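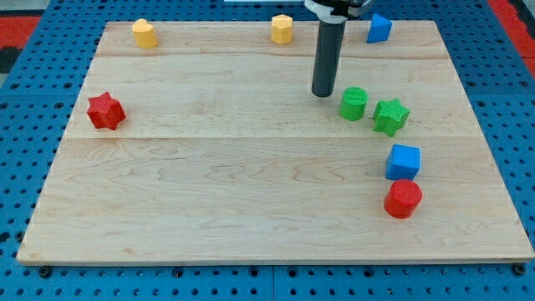

摄影：Ieva Paulauskas／Tarnow 工作间

桌面推块小窍门：木板、积木、指头和一句话指令

上个月写完夹爪线束那篇之后，好几位读者来信问我们的推块台是怎么搭的，问得最多的居然是木板！我太高兴了，终于有人关心木板了。这一页就把 Tarnow 工作间攒下来的土办法都倒出来，顺带讲讲我们这轮用语言指令训练推块策略的做法和一点结果。我自己管台面和耗材，训练那边是 Efren Magbanua 在跑，数字都找他核对过。

先说方法（很短）

操作员用手柄遥控机械臂，拿那根黑色圆头指头在板上推积木，想推什么推什么，中途不停。录完以后再由另一个人看回放，把长录像切成短段，每段补一句话：“把红色星形推到黄色爱心旁边”，“绿圆柱往左挪一点”。先有动作，后有句子。我们以前是反着来的，先念指令再让人照做，操作员每隔几秒就要停下来听，手感全断了，录出来的轨迹一顿一顿的。换过来之后 Dirceu Camargo 说他终于能一边推一边哼歌了，我觉得这是很重要的实验结果（论文里没写）。

木板

我们用的是枫木拼板，平放在蓝色洞洞板台面上。买的时候把板子拿到窗边，眼睛贴着板面往远处看，翘不翘一眼就知道。翘的不要，便宜也不要，垫纸片能救一时，夏天一到又变回去。

拼缝要用指甲横着刮一遍。能刮出“咔”的一下，积木底边就一定会在那里卡住，而且只在某个角度卡，最烦人。拿300目的砂纸包一块平整的木块，顺着木纹走，千万别横着磨。磨完用微湿的布擦掉粉，晾透再装。

不要上亮光漆！我们那块旧板就是这么毁的，顶灯一开，板面上全是白斑，黄色积木放在斑里，模型就当它不存在。薄薄一层哑光硬蜡油就够了，擦完等过夜。

木节和花纹不用躲。Nayeli Olvera 一开始主张贴一张纯白的膜，她担心深色木节会干扰视觉，我们就两种都录了。带花纹的那边一点不吃亏，换到 Lagman 那张颜色更深的桌子上反倒更稳。膜后来撕下来包了零件盒。

固定板子的螺栓头要在板子边沿外面，别露在积木会走到的地方。拧的时候对角轮着来，每颗先拧到刚刚吃劲，再回头加半圈。一口气把一颗拧到底，另一头准翘起来。每周四开工前我会用手掌按一按四个角，听见“嗒”就重新拧。

积木

全部是自己打的，红黄蓝绿四种颜色，形状混着配：爱心、六棱柱、三棱柱、方块、星形、圆柱。最有意思的是配法。同一种颜色给两种不同的形状，同时让一两种形状跨颜色重复。比如绿圆柱和红圆柱都在场，光说“圆柱”就不够用了，标注的人自然会写出颜色；绿色里又有圆柱又有星形，光说“绿的”也不行。句子一下子就丰富起来，完全不用开会规定怎么写。

耗材建议一次买够同一批。我们补打过一个黄色的，单看没问题，跟旧的放在一起就偏橙，最后只好连旧的一起换掉。

打印纹路不必打磨，细细的纹路抓光抓得很柔和，比抛光的好拍多了。要磨的只有底面。底面第一层常有一圈外翻的薄边，俗称象脚，用刀背沿着边刮一圈，再在平板玻璃上垫砂纸画八字，画到放在板上轻轻一推没有沙沙声为止。

圆柱最淘气，推偏一点就转，倒了还会滚。Alfredo Cabanatuan 的办法是打印到一半暂停，往空腔里放一片配重垫圈，再接着打。重心低了，推起来稳稳的，声音也好听！记得先把垫圈压实，用一点胶点住，喷头撞上翘起来的垫圈可不是闹着玩的。

星形要多留几个。尖角磕多了会秃，秃到一定程度从上面看就像个圆，标注的人开始犹豫，模型当然也跟着犹豫。我的标准是拿新的叠上去比，差得看得出来就退役。退役的给工作间的小朋友玩。

指头

圆头，哑光黑，细长。长一点，夹爪外壳就离积木远一些，相机看桌面也少遮一块。我们试过方头的，推方块很爽，一推圆柱就完蛋，接触点跳来跳去。圆头哪个方向碰上去都差不多，操作员上手快得多。

高度用名片来调：把指头降到板面，垫一张名片，能抽出来、稍微带点阻力就对了。在板子四角和中间各试一次。只有一头紧，回去查木板，别急着改程序。

指头表面用久了会发亮，一亮就有反光。酒精棉片擦一擦，不行就用细砂纸轻轻带一圈，颜色又回来了。

灯

从上面打下来，柔一点。我们在灯前挂了一层描图纸，影子的边软软的，落在积木旁边，既看得出高低，又不会被当成别的东西。窗帘一定拉上。下午四点那会儿，太阳会从侧面扫过 Tarnow 的桌子，那个时段录的东西我们单独放一个文件夹，训练时也混进去一些，算是给模型加点辣椒。

摆放与复位

别摆整齐！新来的人都忍不住要把积木排成行，看着舒服，录出来全是一个样子。我的办法是把积木装进布袋，抖一抖，倒在板上，倒的扶起来，掉下去的随手放回边上，就开录。有时候会挤成一堆，有时候一大半板面都空着，孤零零剩一个在远处，都是好局面，照录。挨得很近的两块尤其别去分开，“把方块和圆柱分开”这类句子就靠它们。

一段录30分钟，录完换人。再长手就懒了，推的路线会越来越像。换人时后面的人接着前一个人的局面往下推，不重新倒，这样能录到很多平时想不出来的摆法。

句子

标注时先看画面，再看一遍，然后写。写得像跟家里人说话：“蓝方块再往前一点点”，“把爱心弄到六棱柱左边”。左右一律以相机看到的为准，这条写在纸上贴在屏幕旁边，贴高一点。方位词写反的最多，远近其次。

一句话只说一件事。看到“先把……然后……”，就回去再切一刀。

切段的起点放在指头开始往目标去的时候，别等碰上了才切。早先我们切得太晚，模型学会了推，却不太会走过去，指头停在积木旁边发呆，特别可爱，也特别没用。

不小心推歪的也留着，照着实际发生的写。本来想推到左边，结果到了上边，那就写“推到上边”。这样一来几乎没有废料。

结果

这轮我们挑了1000段交给第二个人盲检，只看画面和句子，判断对不对得上，有961段通过。没通过的大多数栽在左右上，还有一小撮是“旁边”到底多近算旁边，Nayeli 和 Dirceu 为这个争了一个午饭时间，最后定的是中间塞不下一个圆柱就算旁边。

策略跑起来以后，我最喜欢的玩法是中途改口。指头正往红色星形那边去，你说一句“还是推绿色的吧”，它拐个弯就过去了！第一次看到的时候我们几个都叫出声来。弱项也清楚：爱心推尖的那头会打转，要好几下才能纠正回来；贴着板边的积木它不太敢碰，Efren 正在补这一类的录像，八月再看。

收工清洁

软毛刷顺木纹扫，洞洞板的孔用吸尘器配扁嘴吸，别拿气枪吹，粉末会全跑到相机镜头上。积木用温水加一滴洗洁精洗，晾干再收，湿着装袋会把布袋染色（红的最厉害）。指头卸下来套个纸筒。木板每隔一阵子补一次硬蜡油，补完那天别排录制。

读者来信补充

Zuvura 的一位读者说，他们把板子掉个头再用，两头磨损均匀些，花纹也换了方向，等于白捡一块新板。我们已经照做了，谢谢！Tomham 那边问能不能用竹板，我手上没有试过，谁试了请告诉我，最好说明刷的什么油，擦了几遍。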